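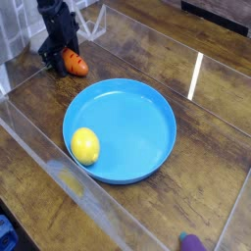

Looking after the fingers, the panels and the plate

These notes cover the small pick-and-place cell on the long bench at Clallbridge. Rok Vukčević wrote the first version and Estela Lagos added the part on panels. If you change a setting, write it in the Orellana log the same day.

Before you start

Stop the program, send the arm to its park position and turn off power at the switch. Wait for the light on the controller to go out. The fingers can still drop a little after power is cut, so keep your hand out from under them.

Cleaning the fingers

1. Wipe both fingers with a damp cotton cloth. Plain water is enough most days. Dish soap is fine for greasy marks if you go over it again with clean water.

2. Dry them fully. A damp finger will let a smooth toy like the carrot or the lemon slide.

3. Check the screws where the fingers meet the bracket. Snug is enough. The threads are in plastic and strip easily, and we have already replaced one block that way.

4. Close the fingers by hand and look for a gap at the tips. If one side sits lower, loosen its bracket, line up the tips and tighten again a little at a time.

We swap the finger pads every 3,000 cycles. The last set came off at 2,982 and was worn smooth on one side only. The set before that went at 1,947 after somebody cleaned it with solvent. Don't use solvent.

Cleaning the acrylic

Use a microfiber cloth and water with a drop of soap. Paper towels leave fine scratches that show up as haze under the lights. Wipe in one direction and lift the cloth at the end of each pass.

Support the panel from behind with your other hand – the clear corner brackets are there to hold the walls upright and won't take much pushing. If a bracket has come loose, stick it back down and leave it overnight before running anything.

Setting the plate back

Tape a paper template to the bench before you lift the plate out for washing, and take it up again once the plate is back. Shifting the plate even a finger's width means teaching the drop point again.
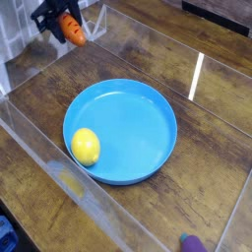
To teach the drop point, jog the arm at low speed with a toy in the fingers and bring it over the open part of the plate. Lower it until the toy is just clear of the bottom, save the point, then raise it straight up and save a second point above the rim. Always go in and out through that upper point. Skipping it is how the rim gets clipped.

Try the carrot first. It is long and hangs lower than the lemon when it's gripped at one end, so a height that works for the carrot will clear for the rest.

Grip force

Start at setting 2 on the Drireo controller and go up one step only if the toy slips during the lift. Too much force won't hurt the toys, but it bends the fingers outward and wears the pads at the tips.

Spare parts

Pads and bracket screws are in the Plukivance drawer under the bench. When you open the last packet of pads, put the empty one on Estela's desk so she can order more. Orders placed in August take longer.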